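Subject: Re: [metstead-owners] Metico shelving offer, group order
From: Mirko Cocco
To: metstead-owners list

On the group order, L. Martinelli wrote:

> The Metico people have come down to 1,390 for the full wall if we
> commit as a group before the end of December. Their leaflet says
> each bay holds 77 pounds and the brackets are "good for life". I
> think we should take it. The old Tetside shelves are sagging in
> every garage on the row and I don't see anyone fixing them. Can we
> just say yes this time?

I'd like to say yes too, but I've read the leaflet twice and I trust it less the second time. Let me go through what bothers me.

1. The 77 pounds

Is that spread evenly along the shelf, or sitting in the middle? Is it the weight where the bracket bends, or the weight where it's still fine ten years later? The leaflet doesn't say. I wrote to ask and got the same leaflet back as a PDF. A number with no test behind it is a number somebody typed.

It also says nothing about what the bay is screwed to. Our garages are old block with a skim coat, and I have pulled anchors out of mine by hand. You could hang a bank vault door bracket on that wall and it would still come down with a jar of paint on it.

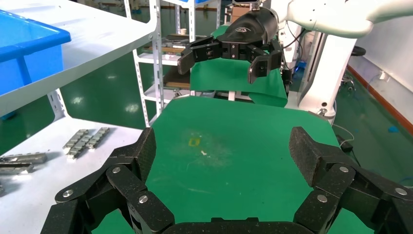

Tetside, December.

2. "Good for life"

Whose life? I asked whether there was a written warranty and was told the product "speaks for itself". Fine, then let it speak in writing, with a name and an address at the bottom.

What I care about in a flat bracket is where the holes are and how much metal is left around them. If they don't line up with the holes already in the block, we all drill again, and block doesn't take kindly to a second hole next to the first. Somebody please get the spacing out of Metico before any money moves. Mixed hole sizes don't worry me in themselves. I just want to know which screw goes where and whether the screws come in the box.
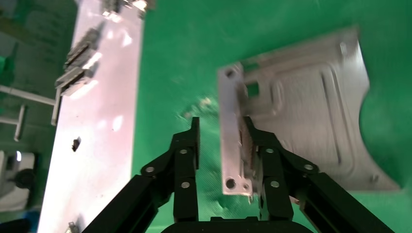
3. The price

1,390 sounds good next to the list price of 2,369, but has anyone here ever seen a person pay 2,369? I looked for it and found the "sale" running last spring too. Delivery isn't included. Neither is taking the old shelves away, and last time that was the part that started the argument.

4. The deposit

They want 4,000 up front from the group, nonrefundable. For a company that won't answer a question about load, that's a lot of trust. I'd go for one garage first, paid on delivery. Mine, if you like. Load it up, leave it through the winter, and look at it in the spring.

If they won't sell us one, I'm out, and the rest of you can go ahead without me.

Mirko

P.S. Please trim the quotes when you reply. The last digest was mostly signatures.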